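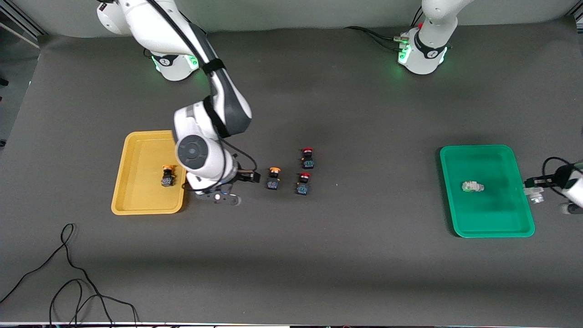

A yellow tray, a green tray and three push-button switches on a dark gray work surface.

Plimwood Submissions: Frequently Asked Questions

Please read this page before you write to us. Most of the mail we get in September asks something that is answered here.

What is Plimwood?

Plimwood is a print magazine of travel essays and other nonfiction about places. Two issues come out each year, spring and fall. A selection from each issue goes up on this site after the print copies have been mailed.

What kind of writing do you publish?

True accounts of being somewhere. Some of our essays cross a continent and some stay in one parking lot. We have run pieces on night buses, border motels, a ferry that was late for two days, and a walk to a dentist. We like a narrator who pays attention to other people, and we like to know how the trip was paid for if that matters to the story.

We don't publish fiction, poetry, hotel reviews, packing advice, or lists of things to do. We don't publish sponsored travel in any form. If a tourism office or an airline covered any part of your trip, say so in your cover letter. We will probably turn the piece down.

How long should an essay be?

Between 1,500 and 6,000 words. We look at shorter pieces for the Roadside section, which runs up to 800 words. If your essay is over 6,000 words, please cut it before sending. We can't read the first part of a longer work and guess at the rest.

When are you open?

Regular submissions open on the first Monday of September. The window closes when we have filled our reading load, and in recent years that has taken 22 days. There is no list to join and no way to hold a spot. Roadside pieces can be sent at any time of year.

Is there a reading fee?

No fee for regular submissions or for Roadside. The Akarari Prize has an entry fee of 13 dollars, and the fee includes a copy of the issue with the winning essay. If the fee is a problem, write to us before you enter and we will waive it. You don't have to give a reason.

What is the Akarari Prize?

It is our yearly contest for a single essay about a journey made by land or water. No part of the journey you describe can be by air. Flying home afterward is fine as long as the flight isn't in the essay. The winner is published in the spring issue. Prize entries are read without names, so take yours off every page, including the header.

Can I enter the prize and send a regular submission too?

Yes, but they have to be different essays. If you send the same one to both, we will move it to the prize pile and withdraw the other copy.

What do you pay?

We pay a flat fee for each essay and a smaller flat fee for each Roadside piece. The current rates are printed in the agreement we send with an acceptance. Payment goes out when the issue goes to the printer. Contributors also get two copies and can buy more at 40 percent off the cover price.

Do I need to have been published before?

No. Every issue has at least one writer who has never been in print. Keep the cover letter to a paragraph. We read it after the essay.

How should I format the file?

Send a Word document or an RTF. Double spaced, 12-point type, page numbers, your name and email on the first page (unless it is for the prize). Please don't send PDFs. We mark up accepted work in the file itself, and PDFs slow that down. Don't put photographs in the document.

Can I send photographs with my essay?

Not at the first stage. If we accept the essay, we may ask whether you took any pictures. Most of what we print is text only.

May I change names or details?

You may change the name of a private person to protect them. Tell us which names you changed. You may not invent people, combine two people into one, or move an event from one trip to another. Quotes from conversations should be as close as your memory and your notes allow. If you rebuilt a conversation years later, it's fine to say so in the essay.

Do you check facts?

Yes. For accepted essays we check place names, distances, dates, prices, weather when it's important, and anything said about a business or a public office. Please keep your notebooks, receipts and ticket stubs until the issue is out. We once spent a week on whether a gas station had been on the north or south side of a highway. The writer had a receipt.

I wrote about a place where I live. Is that travel writing?

We think so. Some of the strongest essays we get come from people writing about the town they never left. The same rules apply.

Do you take translations?

Yes, from any language. The translator should have permission from the author or whoever holds the rights, and should send the original along with the English. The fee is split evenly between author and translator.

Can I submit somewhere else at the same time?

Yes. If another magazine takes the piece, withdraw it through your account page as soon as you can. Please don't email to withdraw, as those messages get separated from the file.

How long until I hear back?

Allow 60 days for Roadside. Regular submissions take up to five months. If five months have gone by, send a short note with the title of the essay and we will look it up. We can't give comments on work we don't accept.

What rights do you buy?

First English-language print rights and the right to keep the essay on this site. Everything else stays with you. If the essay later appears in a book, we ask for a line saying it ran in Plimwood first.

Do you run workshops?

One a year, a long weekend in Wutasness. It covers note taking, interviews with strangers, and revision. Places are given out by application, and the form goes up in early spring. Attending has no effect on whether we accept your work. Meals are included, but travel to Wutasness is not, and the last bus gets in before dark.

Where can I buy a copy?

From the shop page, or in person at the Desjardins Street office on weekday afternoons. Ring the side bell. Back issues are available until they run out, and we don't reprint.

My question isn't here.

Use the contact form and pick "Submissions" from the menu. Please don't send essays through the form, since it strips out attachments.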